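Kelledine Knee Sleeve for Wrestlers
Item 3213, sold in pairs

Plillitz makes this sleeve for ring training and for matches. It stays in place when you drop to the mat. Wash at 30 degrees in the sink or machine, and dry it in the shade. 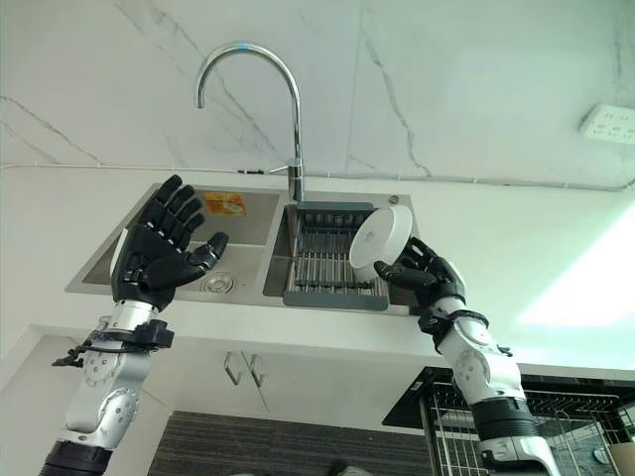
Sizes and colours
Junior, Medium, Large. Black or grey. Medium fits a thigh up to 55 centimetres.

Grip band
The upper band holds the sleeve without tape. Its surface has a fine diamond texture, similar to the black strip in the photo, and it is sewn with double thread. Questions about fit: ask Noémie Fehr.
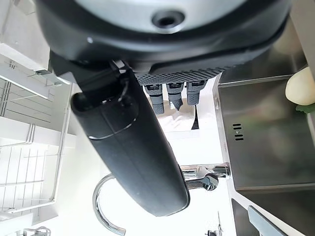 Returns are accepted for 30 days if the sleeve was not worn in training. For clubs we can print a name on the side. The print is silver-grey on black, the same two tones you see in the picture, and adds 2 weeks to delivery.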